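COMMUNIQUÉ DE PRESSE

Killari ouvre son étage commun : une fontaine à eau, des fenêtres sur les arbres et de la place pour souffler

Février

L'étage commun de l'immeuble Killari est de nouveau ouvert à toutes les équipes. Condovach, qui gère le bâtiment, a mené les travaux en 7 semaines avec l'atelier d'aménagement Cisska, et nous sommes vraiment heureux du résultat !

Les occupants de Killari nous le disaient depuis longtemps : on travaille bien dans l'immeuble, mais on s'y croise peu. Chacun avait sa bouilloire, son paquet de gobelets, ses bouteilles entassées sous le bureau. L'idée de départ tenait donc en une ligne du cahier des charges, « un endroit où l'on vient remplir son verre et où l'on reste deux minutes ». Tout le reste en a découlé, de la place des sièges au choix des couleurs.

Les murs côté fenêtres ont été repeints en blanc et les grandes baies à cadres gris foncé ont été conservées. Elles donnent sur les arbres, et c'est sans doute ce que les premiers visiteurs ont remarqué avant tout le reste (avec l'eau fraîche, tout de même). Les vitrages les plus exposés peuvent être voilés par un panneau clair et translucide, qui adoucit la lumière de l'après-midi et laisse voir le haut du feuillage.

La fontaine à bonbonne a été installée juste devant la fenêtre. Bataineh, qui en assure la livraison et l'entretien, passera toutes les 2 semaines pour remplacer les bonbonnes vides et nettoyer l'appareil. Les équipes sont invitées à venir avec leur gourde ou leur tasse ; il n'y aura plus de gobelets jetables à l'étage. À côté, un rebord bas permet de poser ses affaires le temps de se servir. On y trouve déjà toutes sortes de petites choses, signe que l'endroit est adopté !

Côté mobilier, Condovach a choisi de garder ce qui pouvait l'être. Les fauteuils de bureau noirs à haut dossier viennent des anciennes salles de l'immeuble. Cisska les a contrôlés un par un, a changé les roulettes fatiguées et resserré les accoudoirs. Au total, plus de 60 pièces de mobilier ont ainsi retrouvé une place dans le bâtiment, et celles qui restaient ont été proposées aux occupants.

L'étage est accessible dès l'ouverture de l'immeuble et jusqu'à 19 heures, sans réservation. Les équipes qui souhaitent y tenir une réunion courte peuvent le faire librement, en laissant toujours le passage vers la fontaine dégagé. Un cahier est à disposition près de l'entrée pour les remarques et les envies : plantes supplémentaires, étagère à livres, second point d'eau à l'autre bout du couloir. Condovach le relira chaque mois avec Cisska.

Contact presse : service communication de Condovach, accueil de l'immeuble Killari. 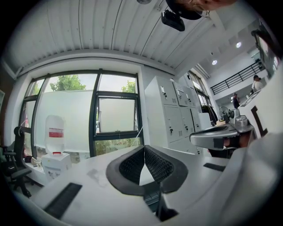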